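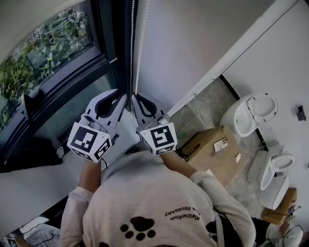

The windows of Corkatley House are the part of the building that residents and visitors most often ask about, and the Estates Office has prepared this page in response. The house was refitted in stages, and the windows differ from one side to the other in their frames, sills and outlook. On the garden side the frames are of dark grey-black metal with a horizontal bar and a substantial sill, and in leaf the planting outside can fill the glass with green. A short introduction to the work is given first, followed by notes for each part of the house.

Home Visiting The House Gallery Estates Contact

WINDOWS AND OUTLOOKS: GALLERY AND NOTES
Prepared by Ronaldo Amaral, Estates Office
Page last revised 2019-08-29

Introduction

Corkatley House has 193 windows. Each was inspected during the survey which began in February, and a written record was made of its frame, glass, fittings and sill. The full record runs to 464 pages and is held at the Estates Office, where it may be consulted by appointment. The notes on this page are taken from it in shortened form.

The survey was arranged in three parts: the garden side, the courtyard side and the upper floor. The order followed here is the same. Room names are those shown on the signs at each door. Older names, including those used on the Ondwood drawings, are given where they are likely to help former members of the house.

Garden side

Garden Room. Dark metal frames, repainted after the survey. The handles are original to the refit and have been kept. Members are asked to close both catches when leaving, as the lower one does not hold by itself in a strong wind.

Long Passage. Fixed glazing, with a single opening light at the far end. The passage is shown on the Ondwood drawings as the Plant Corridor, and a number of pots were kept there until the floor was relaid.

Simard Room. Two windows facing the lower path. The sills are deep enough to sit on, and are regularly used for that purpose during open afternoons. Cushions are stored in the chest beside the door and should be returned to it.

Reading Corner. One window, shaded by planting for most of the summer. The shrubs on this side are cut back once a year, after the birds have finished nesting. Requests for additional cutting are considered individually, although the present policy is to leave the growth as full as possible. Several members have written in support of this, and one has written at length against it.

Garden Stair. A tall, narrow window with patterned glass in the lower half. The pattern could not be matched when one piece cracked, and a plain piece was fitted in its place.

Courtyard side

Entrance Hall. Painted timber frames, in fair condition. The paint is a warm grey recorded in the survey as Zurkholm, after the wing in which it was first used. A tin is kept for small repairs.

Post Room. One window, with a hatch beneath it. The hatch is no longer in use but has been left in working order.

Dining Room. Sash windows throughout. New cords have been fitted, and the upper sashes now open freely for the first time in some years. Poles for reaching them are hung on the wall behind the serving table.

Zurkholm Wing, ground floor. Casement windows overlooking the paved yard. The glass is slightly uneven and gives a rippled view of the wall opposite. The Estates Office has been asked whether it will be replaced. It will not, unless it is broken.

Boot Lobby. A small top-hung window above the bench. The stay was bent and has been straightened.

Upper floor

Music Room. Double windows, fitted to reduce sound. The inner pair should be opened before the outer pair. Curtains were removed for cleaning during the survey and have since been rehung on the existing rail.

Committee Landing. A round window, which does not open. The sill beneath it is sloped and cannot be used as a shelf.

Study Bedrooms. Casements with restricted opening. The restrictors are a safety fitting and must remain in place. A member who finds one loose should report it to the Estates Office on the same day.

Linen Store. One window, with a blind. The blind is normally kept down to protect the contents from fading.

Attic Workroom. Roof lights on both slopes. The northern light was resealed after rain was found on the boards beneath it, and it is being checked after each period of heavy weather.

Care of the windows

The metal frames are washed with warm water and a mild soap, using a soft cloth. Wire wool and scouring powders mark the finish and are not to be used. Timber frames are wiped down and any flaking paint is noted for the next round of repairs. Glass is cleaned inside by the house staff and outside by contractors, whose visits are announced on the noticeboard in the Entrance Hall.

Items may be placed on the sills of the shared rooms during the day. Potted plants require a saucer. Adhesive hooks and tape should not be applied to any frame, including the dark frames on the garden side, where the residue is difficult to remove.

Condensation on the inside of the glass is common in cold weather and is not in itself a fault. Moisture between two panes of a sealed unit is a fault and should be reported, giving the name of the room and the position of the window.

Corrections and additions

The Estates Office would be pleased to hear from former residents who hold older views of the windows, particularly those of the Zurkholm Wing before the yard was paved. Prints can be copied and returned. Please write the name of the room, if known, on a separate slip, and avoid writing on the back of the print itself.

Enquiries about this page should be addressed to Ronaldo Amaral at the Estates Office, Corkatley House.

Shares: 3
Page views: 1,482

This website uses cookies to remember your settings. By continuing to browse, you agree to their use. Accept Read more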